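February, workshop notes, Bemness hot tub

Drained the 401 yesterday and left it overnight with the cover off. Scale line came away with a soft cloth. Filter was grey right through, so it went in to soak.

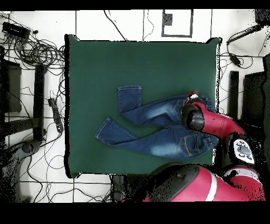 Refilled by 10 am, 2,000 litres on the meter. Heater tripped once at start-up. Reset it and it held.

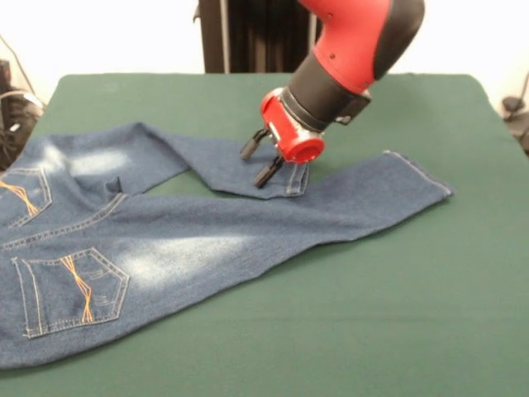 Water

pH a touch high. Added reducer, left the jets on for 15 minutes, tested again. Fine now.

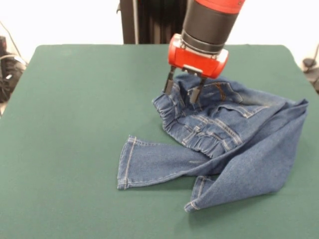

Solomiia Ivanyshyn

Tanvir wants it held at 37 until the new Clarora cover arrives. Old one is waterlogged at the fold and takes two people to lift. Left-hand pump still hums on low speed. Will swap the bearing if Quiambao have one.

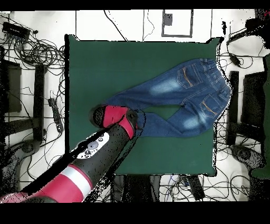

Jeans on the green mat, back pockets up.

Filter goes back in at 40 hours.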